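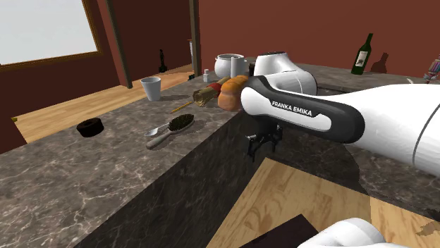

How many times can a tube of competent cells be thawed?

Once. Transformation efficiency drops sharply when leftover cells go back in the freezer, so split each batch into single-use aliquots before the first freeze.

Chill the empty tubes first. Cells that touch room-temperature plastic lose efficiency before they reach the freezer. Fill 9 tubes at a time, cap them, snap-freeze, then start the next set.

Thaw on ice and mix by flicking. Do not vortex and do not pipette up and down. Add no more than 2 µL of ligation mix to a standard aliquot; excess salt and ligase both reduce colony counts. 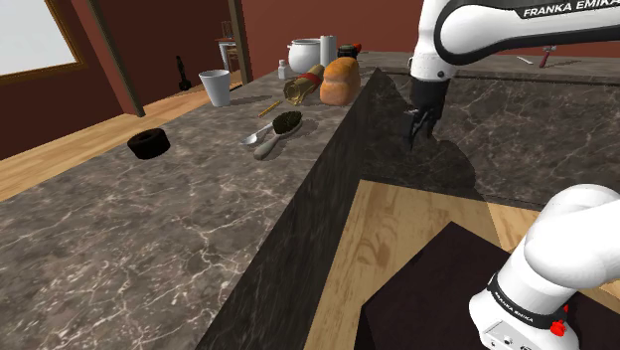

Recovery medium should be at 37 °C before the heat shock begins. For ampicillin plates a short outgrowth is usually acceptable. For kanamycin, allow the full hour.

Plate 3 dilutions, including a 1:1,000, whenever the batch is new. Run a no-DNA control on the same day with plates from the same pour. Colonies on the control plate point to weak antibiotic or contaminated cells.

Label tubes with strain, batch and initials, using a freezer-safe marker. Pluvell cryo labels hold at -80 °C if applied to dry tubes at room temperature, before chilling.

Chae-won Hyun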